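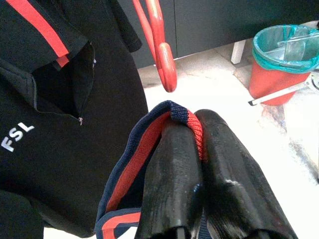
Re-commissioning the garment cell after the summer

The garment cell at Stuston was returned to use on 2024-10-01, following a period in which it had been run only occasionally. As I am responsible for its upkeep, I have been asked more than once how it is set up and what is done to keep it in order. This post records the present arrangement. It replaces the notes I published in April, which several readers at the Biria site have been following and which are no longer correct in two respects.

The cell consists of two arms, a clothes rail and the controller. The task is the handling of clothing at the rail: taking up a garment, bringing it to a hanger and releasing it. The room is furnished much as an ordinary home would be, and we intend to keep it so. A garment that behaves well over a bare bench will often behave quite differently when there is a table leg or a cabinet within reach of a trailing sleeve.

The first change concerns the fingers. In April I advised cleaning them once a week. They are now wiped at the start of every session with a lint-free cloth, slightly damp, and then left to dry fully before the arms are powered. Fibres from knitwear collect at the tips and along the inner faces, and the effect on grip is gradual enough to be missed. I check the fingers by closing them on a single sheet of paper and pulling gently. If the paper slides, they are cleaned again, and if it still slides they are replaced. Replacement takes me 14 minutes for the pair, including the re-zeroing of the gripper, which must not be omitted.

The second change concerns grip force. The earlier notes gave a single setting of 40 per cent for all garments. We now keep a separate value for heavy knits and for thin, smooth fabrics, and the operator selects one before the run begins. Collars remain the most dependable place to take hold of a knitted top. Smooth sportswear is less forgiving, and I would ask anyone repeating our work to begin slowly with it. 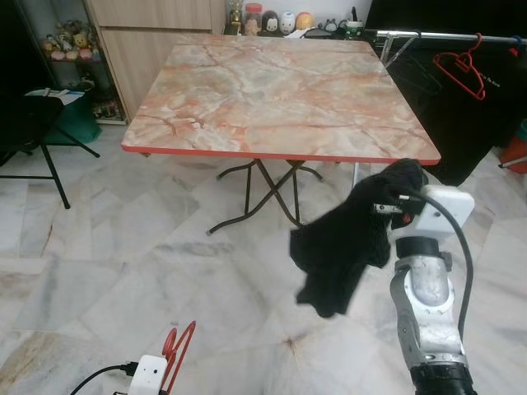 Cables deserve a paragraph of their own. Each cable near the wrist is given enough slack for the full turn of the joint and no more. Too little slack strains the connector; too much, and the loop will sooner or later catch on a hanger or on the end of the rail. The check is made by hand with the power off, turning the wrist slowly to both limits and watching the cable at each. I then repeat it under power at the lowest speed. One connector failed in the course of the summer and was replaced with a part from Godoy. The fault showed itself as a gripper that opened by itself at one particular angle, and I am sorry to say that I spent most of a day looking for it in the software.

The height of the rail is measured at both ends before calibration. A difference of more than 2 mm is corrected at the feet and not in the program. It is tempting to enter an offset and carry on, but the offset is then forgotten, and the next person to level the rail inherits a puzzle.

Calibration itself follows the routine supplied with the Jollalville controller. We run it with the rail clear, then hang one empty hanger and ask each arm in turn to approach it and stop short. Where the stopping point has moved since the previous record, the mounting bolts are checked before anything is adjusted. The last full check comprised 107 pick attempts, all of them logged with the garment type and the force setting. I have not yet gone through the log in detail and will not quote a success rate until I have.

Three items remain outstanding:

The spare fingers are to be labelled by batch, as two types are presently stored in one drawer.

The emergency stop is to be tested from both sides of the cell, and the result entered in the book.

The scuffed joint covers are to be examined for cracks when the arms are next taken down. I expect the marks to be superficial.

Colleagues who hold a printed copy of the April notes are requested to discard it. The revised checklist is kept in the folder beside the controller, and corrections may be written directly on the sheet.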